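4. Settling in: the stove, the hot water and the welcome basket

Most guests like to put their feet up before reading anything, and we quite understand. Still, please go through this section before your first evening at Vikthorpe Cottage, even if you have stayed with us at Drullstead before, as the stove and the water heater are both different from the ones you'll remember.

4.1 When you first come in

1. Go in by the side door on the lane. The front door sticks terribly in damp weather and we keep it bolted from February until the hay is in.
2. Turn on the main switch, which is inside the tall cupboard to the left of the stairs. The hall light should come on by itself.
3. Open the water valve under the kitchen sink by turning the lever until it lines up with the pipe. You may hear some knocking upstairs for a minute or so while the air works its way out. It sounds worse than it is!
4. Help yourselves to the snacks and drinks. They're included in your stay, and there is nothing to sign for.

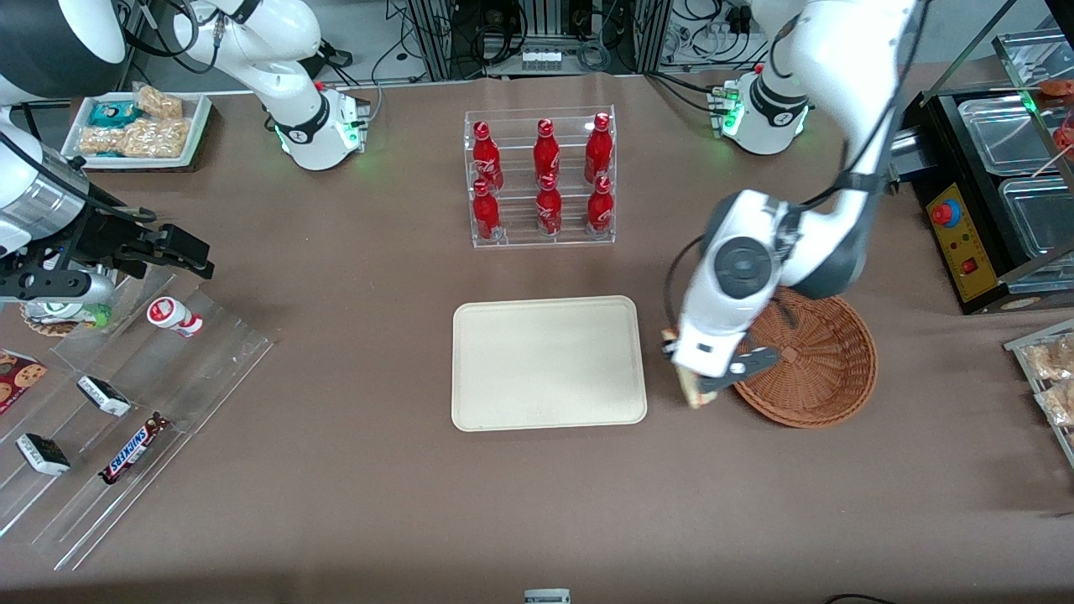
Snacks, drinks and a wicker basket on the table.

Note: If anyone in your party has a food allergy, please let Parviz Rashti know before you travel and he will gladly change what we put out. Please do read the wrappers as well, though, as the selection changes with whatever the shop in the village has in.

4.2 Heating the water

The water heater is a Destell, and it is a patient sort of machine. It takes about 40 minutes to heat a full tank from cold, so if you've been walking all day and are dreaming of a bath, switch it on before you take your boots off.

1. Press the round button on the landing and hold it until the light stops blinking.
2. Turn the dial to 2. That is plenty for a family, and the higher settings are really meant for the winter months.
3. Wait for the light to go from amber to green before you run a bath.
4. Leave the heater on overnight if you like. On the day you go home, turn the dial back to zero.

CAUTION: The hot tap in the upstairs bathroom runs very hot indeed. Run the cold first, and please don't leave small children alone in there.

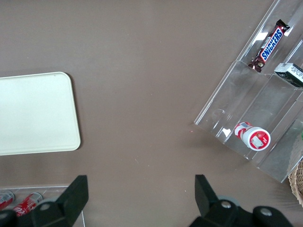 If the light turns red and stays red, switch the heater off, give it five minutes, and try once more. Should it go red again, leave it off and call us. Don't take the cover off, however handy you are. You're welcome to use the bath at the main house in the meantime, and one of us will walk over with towels.

4.3 Lighting the stove

1. Pull the damper all the way out.
2. Lay two small logs with kindling on top, and light it from the top.
3. Leave the door open a crack until the fire has caught, then close it and push the damper halfway in.

Note: The portable electric heater in the back bedroom is rated at 2000 watts. Please plug it straight into the wall, never into an extension cord, and turn it off when you go out.

CAUTION: Ashes stay hot long after they look dead. Use the metal bucket with the lid, and set it outside on the flagstones.

Arash Mohammadi looks after the cottage from day to day and can be reached on the kitchen telephone by dialing 2. He's usually up early, and if he doesn't answer he's most likely down at the Shojaei orchard with the dogs, so leave a message and he'll come by.

Instructions last checked June 23, 2020.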